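Music Awards Should Publish Their Vote Counts

Thu 25 August

The Fladano Awards will announce their annual winners this month, and once again the public will learn who won without learning how. The academy reports 3,002 voting members. It does not report how many of them voted, or by what margin any prize was decided.
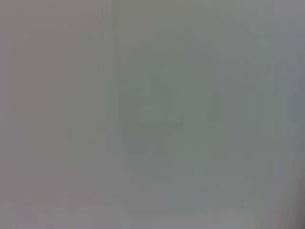 A music award draws its authority from the belief that informed people listened with care and then chose. Members of the Fladano academy receive 153 eligible albums and have 9 days to return a ballot. Few could hear them all in that time. What the public is given of the process is a large gray blur with a darker shape somewhere in the middle – enough to confirm that a decision exists, and too little to judge it. The smaller Prukesari Prize, by contrast, has released full totals for several years and has lost none of its standing.
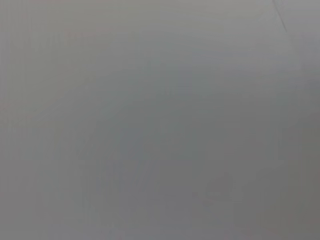 Would published totals embarrass the artists who finish last? They need not, as the academy could release the turnout and the winning margin in each category and withhold the order of the remaining nominees.

Such a rule would also discourage campaigning by the larger labels. When Cordier Records places advertisements before the ballot closes, members are entitled to know whether a prize was settled by a handful of votes. Under present rules they cannot.

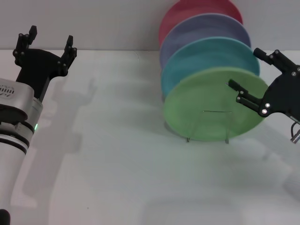 Wakach, the independent distributors' association, takes a different view, arguing in its written response that turnout figures would be read as a verdict on whole genres, and that jazz and folk artists would suffer most from the comparison. The concern deserves a serious answer. A low turnout in the jazz category, however, is a fact about the electorate, and an academy of nearly 3,000 members should wish to correct it before the next ballots are sent.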